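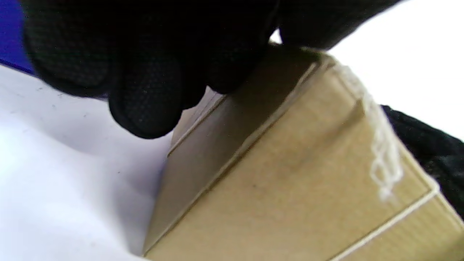

Figura 2 – Caixa de cartão junto de uma mão enluvada.

3.2 O percurso doméstico do cartão

Quem se dedica ao estudo dos resíduos de embalagem acaba por ganhar um certo carinho pela caixa de cartão, e talvez por isso esta secção seja um pouco mais demorada do que as restantes. Nos agregados de Clalell que responderam ao inquérito, a caixa raramente vai para a recolha no dia em que chega. Fica primeiro num corredor, depois numa despensa, às vezes em cima de um armário, à espera de uma segunda utilidade que muitas famílias dão como certa.
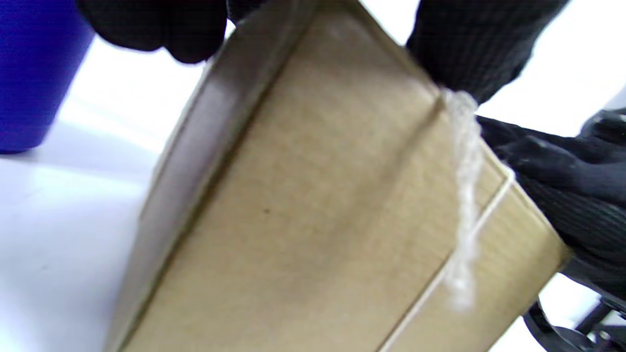
Esta permanência tem consequências para quem planeia a recolha. No bairro de Fendow, o intervalo mediano entre a chegada da embalagem e a sua entrega foi de 6 semanas, com um pico bem marcado logo a seguir a dezembro, quando as prendas já foram distribuídas e a paciência para guardar cartão começa, compreensivelmente, a esgotar-se. Dos 3643 questionários válidos, quase 8 em cada dez referiam pelo menos uma reutilização antes do descarte: mudanças de casa, arrumação de livros, envio de roupa a parentes. 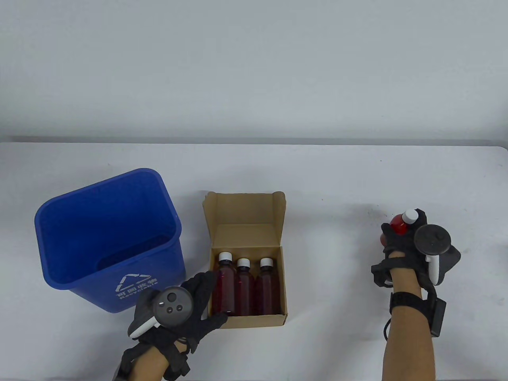 Convém lembrar que guardar e separar são gestos aparentados, mas obedecem a calendários diferentes. O programa Drandness, que serviu de base à nossa amostra, media apenas o peso entregue em cada ponto de recolha, e por essa via uma família que reutiliza muito parecia separar pouco. Corrigimos o indicador com um termo de retenção, descrito na secção 2, e a diferença entre bairros reduziu-se bastante – embora em Ho persista um desvio que ainda não sabemos explicar e que gostaríamos muito de ver retomado por outros colegas.

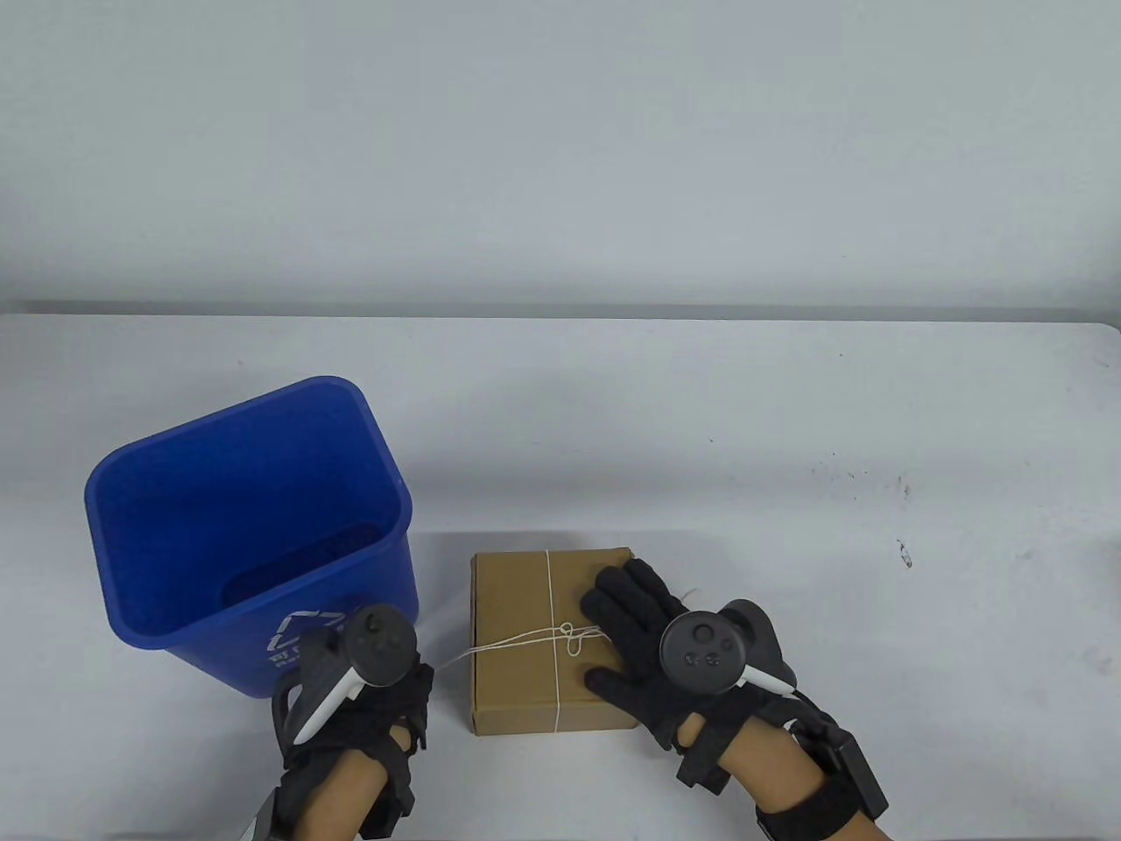
Uma moradora de Ho observou, na entrevista final, que lá em casa o cartão só sai quando deixa de haver sítio para ele, e que nenhum folheto da câmara a faria deitar fora uma caixa ainda boa. Respostas deste teor surgiram nos restantes bairros, com menos veemência, e foram codificadas como retenção voluntária para efeitos da análise que se segue.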